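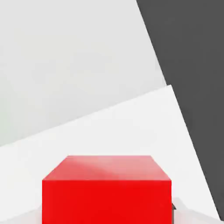 So we got going a little after ten on Saturday, May 25, 2024, in the back room of the Hollmont library, and I'm the one taking notes again because Birutė Paju has a sore wrist. Main business was the Vasiliauskas appeal. For anyone who missed last time, Pastor Vasiliauskas was told by the town of Hudton that he can't hand out leaflets outside the courthouse without a permit, and the judge sided with the town. Laine Jaunzems wants our flyer for the appeal to be plain and loud, one big block of glossy red like the cube up top, with no cross and no gavel on it. I love it! Baiba Dzene thinks red looks angry. We voted and red won, with Baiba Dzene against and Birutė sitting it out.

Vaida Uibo read us the letter from the lawyer (all four pages, bless her). The appeal has been filed and the town has until the middle of June to answer. The argument is that the permit rule treats religious leaflets differently from the ones the candidates pass out every fall. Vaida was asked whether the pastor can keep preaching there in the meantime. He can, he just can't hand anyone paper.

Petition: we have 1,084 names, 391 of them from Hudton itself. Baiba Laur went through the sheets and pulled 118 with no street address, so those people need a call before we turn anything in. Laine and I will split the list. If you're on it, please pick up!

Money: nearly $178 left after the room and the copies. Baiba Laur asked if we could pay the Mereo print shop for the flyers out of that. Agreed, as long as the quote comes in under it.

We also talked for way too long about whether to invite the mayor to the public evening. I said yes, Vaida said only if he takes questions, and that's how the motion got written. Passed, all in favor.

Next meeting is in June, same room, date to come once Birutė hears from the library. Baiba Dzene is bringing the sign-in sheets, and somebody please bring pens.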